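Shop Floor | Storage & Handling

Small parts, open shelves

Most of the arguments about parts storage in small metal shops concern cabinets: how many drawers, how deep, what kind of label. Flat stock and half-finished pieces get less attention, although they take up more bench space than fasteners do and are easier to mix up. A cut strip with no hole in it looks much like the next one from a different job.

Sarmīte Paju set up the assembly area at Okent, a shop in Flaltatmont that makes guards and brackets for conveyor builders. The previous arrangement was closed bins, stacked. Bins hold more per square foot, but a bin of thin strips settles into a block, and the edges scratch each other each time someone digs for a piece. Operators also tended to take a handful and leave the remainder on the bench.

The present system uses slotted-angle shelving with trays set on the upper level. A tray is loaded one layer deep. Pieces may lie loosely, but they may not lie on top of each other, and a tray can hold more than one kind of part only if the kinds differ in shape at a glance. Small strips can share with a bent channel. Two lengths of strip can't share at all.

The level underneath takes whatever isn't flat. Paju lines it with paper, which she replaces when it tears or gets oily. Chain links go there, along with small components waiting for a job. The work surface in front is a soft mat, so a part put down in a hurry doesn't pick up a burr.

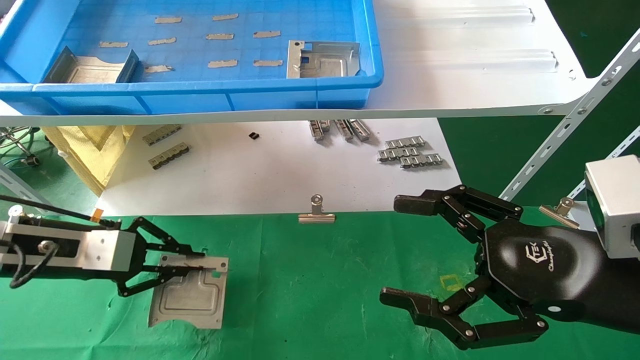
Kumiko Ichikawa considers the paper a mistake, and told us that at Ueda they gave it up after one May of sweeping scraps out of chain. Her preference is a thin rubber sheet cut to the shelf and wiped down at the end of the shift. She has no quarrel with the trays, though she would put a rim label on every one, including those that are emptied the same day.

The point about chain is fair. Short lengths with open links catch on anything fibrous - rag, woven bag, torn paper - and a strand pulled into a link is slow to pick out. Paju's answer is to keep the lengths short and the paper flat. Both methods work if somebody looks at the shelf daily.

Load is the other matter. Sheet-metal shelves with pressed ridges are stiff along the ridge and much less so across it, so a full tray should bear on more than one ridge. Okent limits each tray to 12 pounds, checked on a bench scale when the tray is first filled, and retightens the frame bolts every 8 weeks. Bolts in slotted uprights can creep when the shelf is bumped, and a shelf that has dropped at one corner will let a tray walk forward.

Binder clips are cheap and useful around such a bench. They hold a mat edge or a job ticket and come off without leaving adhesive. Magnets do the same work on steel but collect filings.

Related

Slotted angle: which bolts to keep on hand
Jomari bench scales, two years on
Deburring thin strip by hand
Letters: labels, rims and lids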